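Kundow opens floor-care month for shared homes in Wustach

WUSTACH – Household services group Kundow will run a floor-care program through August for families living in shared homes and units across Wustach. The program covers sweeping, picking up toys and dealing with the small litter that builds up in kitchens and hallways between bigger cleans.

A total of 466 households have registered, around 30 more than the group had planned for. Each will receive one home visit and a printed guide to cleaning hard floors, including ceramic tile and marble.

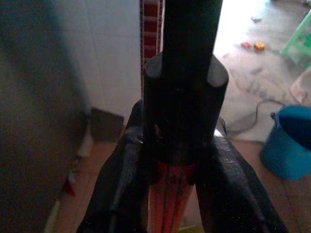 Visits last 80 minutes and begin in the room the household uses most. Toys and other loose items are picked up first, and chairs and stools are shifted before any sweeping starts. Families with young children are asked to keep a tub handy for building pieces, which are easily swept up with the rubbish. 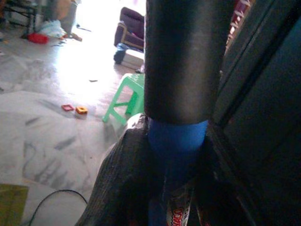 The second half of the visit is given over to the kitchen and the passages leading off it. Wrappers, tissues and paper scraps are brushed into a dustpan with a long-handled broom, working from the far end of the passage towards the bin. Corners beside the fridge and cupboards are done last. 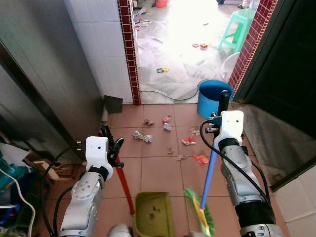
Kundow will supply brooms and dustpans to 136 of the registered households under an arrangement with Flukby. The remainder have said they will use their own.

Visits in the Kereama area start on Friday at 9 am. Other neighbourhoods will be told their times by letter. There is no charge to households, and late registrations can be made at the Kundow office in Wustach during business hours.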